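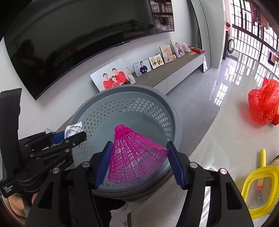

洋红色的塑料羽毛球和灰色洗衣篮

在 Cledelside 租度假屋住 13 晚,押金和清洁费这样算正常吗?

Daranee Kaewmanee 发布于六月

大家好,第一次自己订整栋的度假屋,有点心虚,上来问问。我们一家五口(两个大人,两个孩子,加上我婆婆)打算夏天去 Cledelside 住 13 晚,看中了一栋三居室的小房子,离海边走路不远,厨房挺大,院子也围起来了,孩子可以在里面疯。房子是通过一家叫 Forsyth 的中介挂出来的,总价 2,272 镑,页面上写着"含基本费用"。

问题来了。我点到付款那一步,又冒出来一项 200 镑的押金,下面一行小字说"退房检查后退还",可是没写几天退。清洁费倒是没单独列,我不知道是含在里面了,还是到时候再问我要。床单毛巾也是,页面上一张图里明明铺得好好的,设施列表里却没提。我给中介发了邮件,回了一封很客气但是什么都没说清楚的信,让我"参阅条款",条款我看了两遍,越看越糊涂。

还有一件事,我婆婆膝盖不好,楼梯多的房子她住不了。房源写"一楼有卧室",可我听说英国那边的一楼跟我们说的一楼不是一回事?要是卧室其实在楼上,那就麻烦大了。

有住过那一带的朋友吗?这个价钱算不算离谱?要不要干脆换成公寓?先谢谢啦!

Beathag Buchanan

我在 Cledelside 前前后后租过好几次,大房子小公寓都住过,说说我的经验吧。

押金 200 镑在那边很常见,我不觉得有什么可疑的,关键是怎么收。有的是真的从卡里扣走,有的只是预授权,冻结一下,过几天自己就放开了。你一定要问清楚是哪一种,让他们写在邮件里,别光打电话。退还的时间也一样,问一句"退房后几个工作日内到账",要一个具体数字。我上次那家拖了三个多星期,我翻出邮件来给他们看,第二天钱就到了。

清洁费你看一下付款页最下面那个费用明细,要点开一个小箭头才看得到(藏得真深!)。如果明细里有 cleaning 这一项,那就是含在总价里了。没有的话就得问。另外住 13 晚算比较长的,可以问问中间能不能安排换一次床单,我问过两回,一回免费,一回收了 30 镑,我觉得值,带孩子你懂的。

床单毛巾千万别看图猜。那边很多房子床上用品是给的,毛巾不给,海滩毛巾更是基本没有。我现在每次都自己带一包,反正开车去。

说到楼层,你担心得对!英式说法里 ground floor 才是我们讲的一楼,first floor 是二楼。中文页面多半是直接翻过来的,所以"一楼有卧室"很可能是要爬一层楼梯的。你切到英文页面看原文,如果写的是 first floor bedroom,老人家就不合适了。还要问一句楼下有没有卫生间,这个我自己吃过亏,我妈半夜上下楼,吓得我一晚上没睡好。大门口有没有台阶也顺便问,那边老房子门口常有两三级,挺陡的。

价钱嘛,夏天、三居室、走路能到海边,2,272 镑我觉得不便宜也不离谱。你们要是能避开学校放假那几周,会松快很多。公寓我个人不太推荐五个人住,停车也麻烦,而且很多公寓没有自己的院子。

Ruairi MacLeish

同意楼上,去看英文页面。Farka 那个比价网站上也能搜到 Cledelside 的房子,有时候同一栋两边都挂,价钱差一点,你搜一下房子的名字就知道了。不过我没租过三居室的,我都是一个人去钓鱼,随便住。

Cameron Urquhart

公寓也不错啊,我们去年住的 Tudness 那边,有电梯,停车位也有一个,四个人住得挺舒服。就是到 Cledelside 的海滩得开一段车,傍晚回来的路有点堵。我们没付押金,也可能付了,是我太太订的,我回头问问她。

对了,取消政策你看了没有?有些便宜一点的价格是不能退的。老人小孩一起出门,我宁可多花点钱买能退的那种。

Daranee Kaewmanee

谢谢各位!刚才切到英文页面看了,Beathag 说中了,写的就是 first floor,楼下只有一个小洗手间,没有卧室。这栋只好放弃,好可惜那个院子。费用明细的小箭头我也找到了,清洁费是含的。现在在看另外两栋带 ground floor 卧室的,押金的事我已经写邮件去问了,等他们回了我再上来说一声。Cameron,你太太要是记得那栋公寓叫什么名字,麻烦告诉我一下,我也想看看。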